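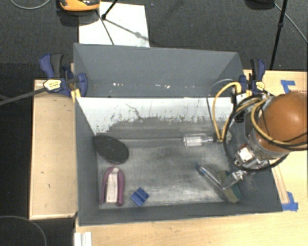

Textbooks > Design Studies > Part 2 > Grids and the Page
April · by the Ekanayake course team
9 min read

Chapter 3
The Grid and Its Discontents

Open any magazine and tilt it until the words blur. What remains is a set of gray blocks with gaps between them, and the gaps will line up far more often than chance would allow. Somebody drew lines on that page before a single word was written, then removed the lines and let you think the words had settled there by themselves.

Those lines are the grid. Beginners tend to meet it in one of two moods. Some take it for a cage and spend their first semester rattling the bars. Others take it for a machine that turns out good layouts if you feed it enough columns, and they set up pages with so many guides that there is hardly room for a headline. Both groups will be served by this chapter, and both will be mildly annoyed by it.

We begin with the plainest grid there is, the single block of text with four margins. It looks like no decision at all. Try setting one, though, and you will find yourself moving the bottom margin up and down for most of a Wednesday afternoon. Margins carry the hand that holds the book, the fold that swallows the inner edge, and the reader's sense of whether the publisher was short of paper.

From there we move to columns. Our main case is the program guide for the Gornia music festival, a booklet of 341 listings that was first laid out in two columns, then in five, then in two again after the performers complained that their names were breaking in half. The print run was 3000 copies, so each change of mind had a price, and we have printed all three versions side by side. The five-column version is the handsomest. It is also very hard to read standing up in a field, where it would mostly have been read.

The second case is smaller. Prirnum, a maker of garden tools, asked for a catalog in which every tool would appear at the same size. A trowel and a wheelbarrow do not take kindly to this. The designers kept the grid and let the wheelbarrow spill across two cells, a solution you will see often once you start looking for it – and one that works only as long as the other tools stay put.

Before reading on, take a printed page you like and a page you can't stand. Lay tracing paper over each and draw the edges of every block of text. Keep both tracings. You will need them for the exercise at the end of section 3.2, and the page you can't stand may turn out to have the better grid.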